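# Planning a Free Winter Street Fair in Lullitz

Project report, submitted 12/09/2023

## Purpose

The class asked each of us to plan one low-cost public event and report on what it would take to run it. I chose a free family evening on Price Street in downtown Lullitz, held on one weekend in December. The working title is the Cirkow Lights Walk, after the square where it ends.

## Site and schedule

The route is two blocks long and closed to cars from late afternoon. Stores on both sides stay open late. The plan has 8 stops, each with something for children to do or watch: a carol singalong, a paper lantern table, a train display in the bank lobby, and so on. Families can start at either end.

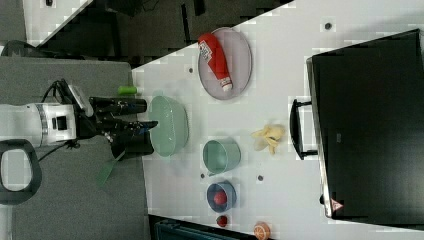

Parking was the hardest part of the plan. The lot behind the library holds 35 cars, and that will fill before the singing starts. I suggest a shuttle from the high school, which has plenty of space on weekends. The bus company, Fovex, already runs a weekend line past the school, so the shuttle could use the same stops.

## Budget

The total is set at $3000. Street closure and signs take the largest share, then lighting rental, then the shuttle. Performers are school groups and are not paid. Craft supplies are bought in bulk, and stores are asked to cover the supplies for the stop outside their door.
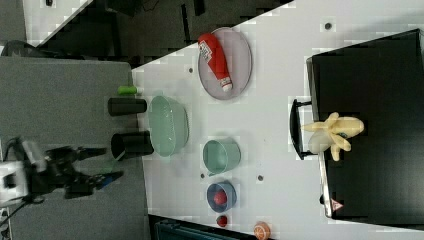
Food is sold by local restaurants and kept to things that can be eaten while walking. Hot dogs, soft pretzels and cocoa are on the list. Each stand should put out its own condiments, and squeeze bottles like the red ketchup bottle lying on the plate are better than packets, which end up on the sidewalk. Trash cans go next to every stand and at both ends of the route.

## Weather

Light snow is fine. In heavy snow or ice the lantern table and the singalong move to the library, and the remaining stops are canceled. The decision has to be made by noon so the shuttle drivers can be told.

## Still to do

- Confirm the closing time with the stores
- Get a second price for the lights
- Draw the route map for the flyer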